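The Gellville Run

The morning flight to Gellville left at 6:40 if the fog allowed, and in April the fog often did not. I worked the counter for Skakier Air that year. The airline had three airplanes, all of them twin-engine turboprops, and one of the three was usually in the hangar with its cowlings off.

My job was to weigh things. I weighed bags, boxes, dogs in crates, and passengers. People did not like that last part. The scale was set into the floor in front of the counter and the readout faced my side only, and I never said a number out loud. I wrote it on the manifest and smiled and asked whether they wanted the left or the right side of the cabin. There was only one seat on each side, so it was a fair question and it moved things along.

The woman came in on a Saturday. I still have the carbon of the air waybill, and the date on it is 2021-04-24. She put a cardboard box on the counter and kept both hands on it.

"I want this to go to Gellville," she said. "I'm not going. Just the box."

I asked what was in it.

"My father," she said.

We carried ashes from time to time. There was a form for it, pink, and I found one in the second drawer under the fuel receipts. I needed a copy of the death certificate and the cremation certificate, and she had both in a plastic sleeve. She had clearly called ahead and talked to somebody who knew the rules better than I did.

"Somebody has to sign for it on the other end," I said.

"My brother will be there."

I wrote the brother down as consignee. I put the box on the small scale and wrote down the weight. Then I told her the charge, and she paid it in cash and counted it out in fives and ones. She asked how long the flight was. I told her fifty minutes with no wind. She asked who would be with it.

"The pilot," I said. "And whoever's booked. There are four today."

"But with it. Next to it."

I explained that freight went behind the net at the back of the cabin. It was the same air and the same heat as the passengers got. It would be strapped down. She thought about that. Outside, the fog was sitting on the far end of the runway, and the windsock hung straight down.

"He hated flying," she said. "He drove to Gellville every August for thirty years. Two days each way. He said he'd go in an airplane when he was dead."

I did not know what to say to that, so I stamped the form.

She asked if she could wait until it left. I said of course, and she sat in the row of chairs by the vending machine with the box on her lap. I should have taken it from her, because once a thing was weighed and tagged it was supposed to stay on our side of the counter. I let her hold it. The ramp agent came in for coffee, looked at her, looked at me, and went back out.

The fog did not lift at 6:40. It did not lift at eight. Two of the four passengers went home and said to call them. The third slept. The fourth was a salesman for a pump company who had a meeting at eleven, and he came to the counter every fifteen minutes to ask me what I had heard. I had heard nothing. The tower at Privton was giving a ceiling of 200 feet, and I told him so, and he went back to his seat and returned a quarter of an hour later and I told him again.
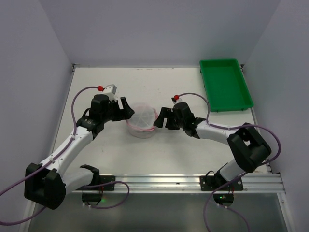
Two hundred was no good to anybody, the salesman said, and Lucero would have gone by now. Lucero had jets and the kind of equipment that could find a runway in the dark with a bag over its head. He had flown Lucero for years, before they dropped Gellville, and he could count his delays on one hand. He wanted me to know he would be writing to someone.

I said I would give him the address. I wrote it on the back of a baggage tag. He put it in his shirt pocket and asked if the coffee was free.

Lucero had pulled out of Gellville two winters before. They put a notice on the door of their counter and took the sign down the same afternoon. After that it was us or the road. The road was 429 miles because of the mountains, and it was closed for rockfall whenever there was a hard rain. By air it was 108. People in Gellville complained about us all the time, and they also brought us pies.

At nine-thirty the woman came back to the counter with the box under one arm.

"Is it still going to go today?" she asked.

"If it goes, it goes by noon. After that the pilot runs out of duty time."

"And if it doesn't?"

"Then tomorrow. We'd keep it here overnight. There's a locked cage."

She looked past me at the cage. It had a set of tires in it, and a cello, and a carton of baby chicks that had missed the Friday connection and were making a good deal of noise.

"I'd take him home, then," she said, "and bring him back."

"That's fine too. I'd only have to redo the form."

She stayed standing there. I had paperwork to do, and I did it. After a while she asked me if I had ever been to Gellville, and I said I had been there maybe a hundred times but never farther than the terminal. We had forty minutes on the ground. I would help unload, eat a sandwich, help load, and come back.

"There's a lake," she said. "You can't see it from the airport. He had a cabin on it with no electricity. My brother's going to put him in the lake."

"You're not going for that?"

"There's one seat open on the flight. I asked when I called. I've got the money for the seat." She moved the box to her other arm. "My brother and I don't talk. We sent emails about this. Four emails."

I told her there were three seats open now, with the two who had gone home. I had not meant anything by it. It was just the count.

She went and sat down again.

The pilot came in around ten and stood at the window with his hands in his back pockets. He was a quiet man who had flown freight for most of his life and did not care for conversation before a flight. He looked at the fog for a long time. Then he said he could see the second windsock, and he went out to do his walkaround.

I picked up the phone and called the two who had gone home. One of them did not answer. The other said she would be there in twenty minutes, and she was. I woke the man who was sleeping. The salesman was already in line.

I called the flight. I took boarding cards from three people. The woman had come up behind them, and when it was her turn she put the box on the counter and slid it over to me. The ramp agent was standing by with the cart.

"You'll strap it," she said to him.

He said he would.

He took it out through the side door. She went to the window and I went back to my manifest. I had the weights to total. The pilot would want the sheet in his hand before he started the left engine, and I had been told more than once that I was slow with it. I added the column and then added it again from the bottom up.

When I looked up she was standing on the floor scale.

She did not have a bag. She had her purse and her coat. She was not looking at me, she was looking out at the airplane, where the ramp agent was leaning into the rear door with the straps.

"How much is it?" she said.

I told her the fare. It came to more than she had left in fives and ones, so she gave me a card. The machine took its time, as it always did when the line was bad. I wrote her weight on the manifest and did not say it. I changed the total.

"Left or right?" I said.

"Whichever one's nearest the back."

I gave her the last seat on the right. The net was directly behind it. If you reached your arm back over the headrest you could get two or three fingers through.

"You'll need to sign for it yourself, then," I said. "Or he can. Either of you can."

"Leave it in his name," she said.

She went out across the wet ramp with her coat held closed. The pilot took the sheet from me at the foot of the steps, read it all the way down, and saw the line I had added. He tucked it in his folder. The left engine turned over at 10:52. I wrote that down, and I wrote down the right one, and the time they left the ground.

Then I went in and fed the chicks. There was a bag of feed taped to the carton, with instructions.

The signed copy came back on the afternoon flight with the mail. The rules call for one signature on the consignee line. There were two on it, one under the other, and the second had run off into the box marked for office use. I filed it the way it was.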